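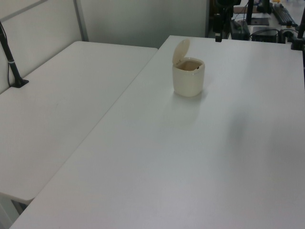

The tabletop bin, lid up, before a round of trash duty.

Tonoler Arm Review: Can It Take Out the (Very Small) Trash?

Posted 10/10/2025

I have wanted a robot to clean up after me since I was old enough to be told to clean up after myself, so please read this whole thing knowing that I was rooting for the machine. The Tonoler is a single arm with a two-finger gripper, a wrist camera and a clamp that bites onto the edge of a table. It costs $759 as a kit. You put it together in an evening, you teach it a chore by moving it through the motions a bunch of times, and then it tries to do the chore by itself. I've had one since September and I am still grinning.

Does it do housework? A little! Slowly! With me standing there! But a few years ago I was reading about this kind of thing in papers I only half understood, and now I own one and it puts my candy wrappers in the trash.

Building it

The parts come in numbered bags and the paper instructions are good right up to the elbow. At the elbow they show you the bracket from the back side only, and I put it on upside down, took it off, and put it on upside down again. Demetrio Toledo, who posts a lot on the Pliltley owners' board, has a write-up with a photo from the front. Use his. The cable for the wrist camera should go through the forearm before you close the cover, too, and the manual mentions this a page after telling you to close the cover.

The screws are decent and the joints feel tight. I had been expecting a lot of wobble at this price and there's very little until the arm is stretched almost all the way out. Then the fingertips sag a bit, and the sag gets worse with weight. The box says it lifts 600 grams. Close to the base I believe it. Reaching across the table, I would keep it to socks and wrappers.

Setting up the software took longer than the hardware. The installer wants its own login, then a calibration, then a restart, then the calibration again. After that it behaved.

The chore

I picked trash because it's the chore I'd most like to hand off and because you can do it in a small space. Put some junk on a table, put a small bin with a hinged lid at the far side, and ask the arm to clean up. A person does this while talking on the phone.

For the first few days I left the lid up and only worked on getting things in. This is where the Tonoler surprised me. A crumpled napkin is about as easy as it gets, since it doesn't matter where you grab it, and the arm got good at napkins fast. Candy wrappers were fine. A dead pen was fine if it was lying crossways to the gripper and a comedy if it was lying the other way, because the arm would pick it up by one end and then try to get it through the opening sideways. It would bump, back off, bump again. I gave it more lessons with pens turned at different angles, and it learned to tip its wrist on the way over. I yelled loud enough that my neighbor texted.

Receipts are awful. A flat receipt on a smooth table has no edge to pinch, and the fingers just skate over it. If I fold the receipt first it's easy, but then I've touched the trash myself, and I may as well walk it over.

Then the lid. Closing it is the arm's best trick, and I'd show it to anyone. It comes around behind, gives the lid a nudge, and gravity does the rest. Opening it is another matter. The fingertips have to get under the rim, lift, and follow a curve, all without shoving a lightweight bin across the table. My arm shoved the bin across the table. It did that a lot. A strip of grippy shelf liner underneath helped so much that I now consider it part of the kit, and with the liner in place it opened the lid on most of its tries, though I'd never leave the room and trust it.

What it can't handle yet

Moving the bin. If I slide it a hand's width from where it was during the lessons, the arm copes well. If I move it to the other side of the table, the arm reaches for the old spot, stops, and hovers as if it's waiting for an apology. You can fix this with more lessons, and I did, but every new spot cost me another evening.

Light matters as well. Everything I taught it in the afternoon got shakier at night under the lamp. A pale bin on a pale table seems to be hard on the little wrist camera when the shadows change, and I got better results once I closed the blinds and kept the same lamp on all the time.

And it cannot take the bag out. I tried! Grabbing a thin bag by its edge and pulling it up evenly needs two hands, or one much smarter hand. So the job most people mean when they say "take out the trash" is still mine.

How it compares

Aurélien Rey let me spend an afternoon with his Lakance, which sells for $2,000 and feels like it. It's quieter and steadier at full reach, and it has soft pads on the fingers that hold a receipt far better than mine do. It opened a lid on the first day. It also shoved the bin, which made me feel better. He uses his in a small repair shop, where it moves finished parts from a tray to a box, and that's the one place I've seen one of these arms really earn its spot. The tray never moves, the parts are all alike, and the lights are always on. Homes are much ruder than that.

I also looked at the Alarcón, which is cheaper than either one, but it ships without a wrist camera, and after a month of watching how much mine depends on that camera I wouldn't want to go without.

Living with it

The motors whine. It's a thin, rising sound, a bit like a printer thinking, and my dog left the room for the first week and has since decided to sleep under the table. The base gets warm after long sessions. The clamp left a faint mark on my table edge, so put a bit of cardboard in there.

Updates have been steady. Version 11 of the control app added a pause button big enough to hit in a panic, and I've hit it in a panic. It also fixed the bug where the gripper forgot how wide it was open after a restart. I would still like a way to delete one bad lesson out of a batch. Right now you scroll through a list of nearly identical clips and guess.

Speed is the thing visitors notice. The arm takes its time over a napkin, and somebody always reaches in and does it for them. I've started telling people to sit on their hands. If you time it against a person it loses every round, and if you count the evenings I spent teaching it, I will never get those hours back in clean tables. I don't care! Watching it work out the pen was the most fun I've had with a gadget in years.

Should you buy one?

If you want your house cleaner, no. Buy a nice bin with a lid you like and keep it within arm's reach. If you run a bench where the same thing goes from the same place to the same place all day, take a look, but save up for the Lakance or something in that class, because the sag would drive you nuts.

If you like to tinker, or you have a teenager who does, the Tonoler is a terrific buy. It's well made where it counts, the owners are friendly, and it gets far enough with a real chore that you can see what the next one might do.

Good: solid joints, easy teaching, great at napkins and closing lids, useful updates.
Bad: elbow instructions, flat paper, sag at full reach, fussy about light.
Score: four out of five. I'm starting on socks next week and will add a note here when I know how it handles them.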